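Frequently asked questions about the pantry study

Thanks for stopping by! We get a good many letters about this work, and Vandana Bisht and I have tried to gather our answers in one place. Last updated 1 Jul 2025.

What are you trying to find out?

Whether a two-armed robot learns to tidy a kitchen table better when the demonstrations it learns from start from a messy layout. Most of our earlier recordings, the ones we made in April, began with everything standing up in a nice row, and the policy we trained on them got lost as soon as a spice jar was lying on its side. So now we tip a few over, put a bin and a caddy within reach, and let the operator sort it out. 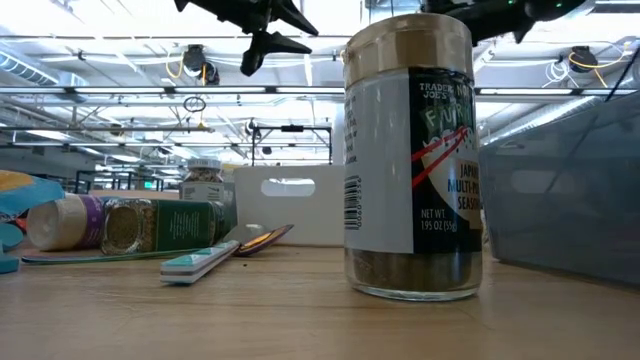

We recorded 195 demonstrations this way, with 12 held-out layouts kept back for testing, and trained the same model on the old set and the new one so the comparison would be fair.

Did the messy starts help?

Yes, quite a bit, and mostly with jars lying down. The upright ones were handled about as well either way. Tall glass jars with wide lids are still our trouble spot — Brijesh Solanki thinks the policy closes its fingers too early on them, and I'm inclined to agree, though we haven't tested that properly yet.

Why use real groceries?

We did try plain blocks first, and they were lovely to work with, but they don't shine under the ceiling lights and they don't have labels wrapped around clear glass. A jar of furikake from Trader Joe's has both, and you can see the seasoning through the bottom, so it gives the vision model plenty to chew on.

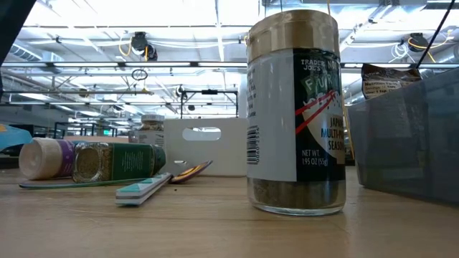
Can I use the recordings?

You're very welcome to, once Ritu Kushwaha has finished checking them. Write to her at the Monuvico lab and tell her a little about your project, and she'll add you to the list.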